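Open day at the Pliritz paper mill

The mill at Pliritz opens its doors one Tuesday each April, and this year I took the morning off to go.

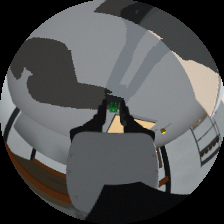

I have been buying their Brevance drawing paper for years and wanted to see where it comes from. The gate opens at nine. Parking is in the field across the road, and there is a long gravel path down to the river side of the building, so wear decent shoes.

Our guide was Octavio Puma, who runs the vat room. He started us in the rag loft, where cotton offcuts are sorted by hand and the buttons and seams cut away. From there the rags go down a chute to the beater. The beater is loud. We were given earplugs at the door and I kept mine in until the drying floor.

The vat room was the part I came for. A vatman dips the mold, lifts it level, gives it a shake each way and passes it to the coucher, who rolls the sheet off onto felt. A stack of 200 sheets goes to the press at one time. Octavio said a good pair can make three stacks in a shift, though the heavier weights are slower. Visitors can try a small mold at the side vat. My sheet came out thick at one end and thin at the other – the shake is harder than it looks.

Upstairs, the sheets hang over ropes in a long loft with shutters down both sides. They open and close these by hand depending on the weather. Sizing happens in the next room, and it smells of gelatin. I did not stay long in there.

The last stop was the finishing room, where each sheet is held to a window and checked. Seconds are sold in the shop by weight, and that is where most of our group ended up. I bought a bundle of Brevance seconds and one pad of Petek, a smoother sheet they make for printing. The Petek takes ink well but I would not use it for watercolor.

The tour runs a little under two hours. The café serves soup and sandwiches and takes cash only. Children are welcome except in the beater room. Bookings for next April go through the mill shop, and the early tours fill first.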